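Counting by hand or by scanner for a small association vote?

bsoltani
Hello all. I am on the election team of our housing association in Nultville. We have 969 members with a right to vote, and in January we choose a new board. Until now we counted paper ballots by hand in one evening. This year two candidates have asked for a scanner count, and the offer we received is $2,194 for one day, with an operator. Is it worth the money for our size? Last time 55 percent of members voted, so the pile is not so high.

r_zielinski
For that number of ballots I would stay with hands. In Gajewski we work in pairs, one person reads and the other marks, and then they change places and do it again. If the two results are different, a third person joins. We begin at six and we are home before ten.

jkirui
I disagree with Ryszard a little. Hand counting is fine when there is one question on the ballot. How many seats do you have, and can a member vote for several people? With seven seats and a long list of names, tired eyes make mistakes, and then the losing side asks for everything to be repeated.

bsoltani
Five seats, eleven candidates, and you may mark up to five names. So yes, this is the difficult kind.

Grimsdottir_R
Then sort first, count after. Put aside the ballots with too many marks and the blank ones before any names are read. We lost most of our time in Kollum because the counters stopped to discuss each unclear ballot. Now these go in a separate envelope and are decided together at the end.

One more piece of advice, more practical. Our hall has a stone floor and the counters stand for the whole evening. Wear something soft. I have used mine for three elections.
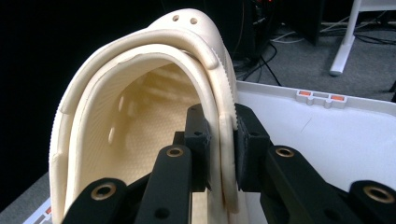

My counting shoes, cream rubber, with the little nubs inside.

r_zielinski
Good idea about the envelope. About the shoes I have no opinion, I sit down when I count.

jkirui
Babak, please also ask what happens with the scanner if a member uses a pencil or makes a circle around the name. With the company we used in Veltow, 80 ballots were rejected by the machine and we had to read them by hand anyway. The price stayed the same.

bsoltani
I did not think of this, thank you. I will ask them on Wednesday when they call.

b.overgaard
I am sorry, but I think some of you make the machine look worse than it is. If candidates do not trust each other, they will not trust counters who are their neighbors. The scanner does not know anybody. Pay for it once and check a sample of the ballots by hand.

r_zielinski
Baldur, the person who sets up the scanner is also a person. Let the candidates send observers to the hand count. It costs nothing.

b.overgaard
Observers who argue over every ballot, I have seen that too. But fine, we will not agree on it.

Grimsdottir_R
Check your bylaws before anything else. Ours said "counted by members," and a company operator is not a member.

bsoltani
Ours says "counted in the presence of members," so I believe both ways are possible. I will bring the two options to the board.

Related threads
Proxy forms: original signature or copy?
How long do you keep the ballots after the result?
Tie for the last seat, bylaws say nothing
Candidate wants the voter list with email addresses
Return envelopes without a name on the outside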